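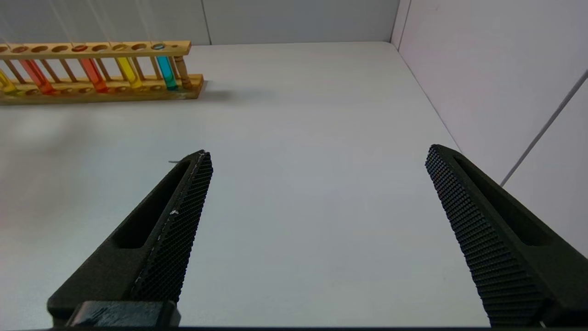
木製試験管立てと試験管5本、色つきの液体を入れて

Treltden 木製試験管立て
Madby 実験卓まわりシリーズ

試験管を立てておく道具です。それ以上の機能はありません。アプリとも連携しませんし、充電も要りません。試験管は丸底なので、放っておくと机の上を転がって床へ向かいます。この製品の仕事は、それを一日じゅう止めておくことです。

木製にした理由をよく聞かれます。ガラスを戻すときの音が金属の台より静かだから、と答えていますが、開発担当が木を好きだったという事情もあります。木目は一台ずつ違います。選べません。「もう少しまっすぐな木目に」とのご要望には、木のほうに伝えておきます。

白い天板に置くと液の色がよく見えます。色水の授業、染料の見本、窓辺の飾りなど、使い道はお任せします。一輪挿しにしている方もいて、当社としては止める立場にありません。

仕様
対応する試験管:外径19mmまで
重量:52g(試験管を除く)
保証:3か月(焦がした場合を除く)
付属品:なし。試験管も色水も別売です

お手入れ
こぼしたら早めに拭いてください。染料の跡は残ります。味わいと呼ぶかどうかはご自身でお決めください。食洗機は不可。試した方からは、反った台の写真をいただきました。

ご注文
24台以上は学校・研究室向けの窓口で承ります。同シリーズの Grirnine ピペット台とは高さが揃いません。揃えるつもりでした。次の改訂は10月の予定です。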